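September 2018

Toy sorting, second go. Kirsty Mottram brought back the Jamstead box, which we had all hoped was lost, and it went straight on the bench. The label says 1000 pieces. I am choosing not to check. Blocks go to Blackburn, play food stays here, and anything with wheels gets argued over until lunch.
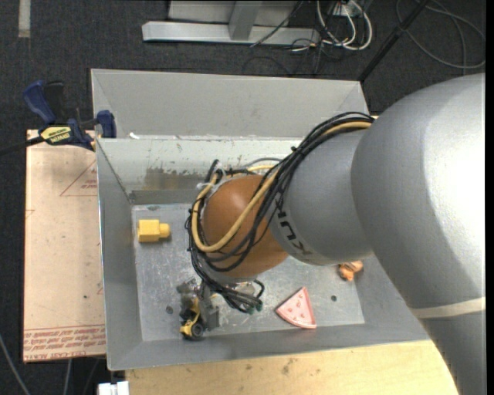 Where do toys go when they fit two groups? In the tray marked Both, which has been the fullest tray since March.

Kirsty wants the pink slice filed as watermelon. I say pizza – we have been at this for almost 20 minutes. Filed under "wedge" for now.

Still to do: new labels, wipe out the metal bin, ask Kikeo if they want their lids back.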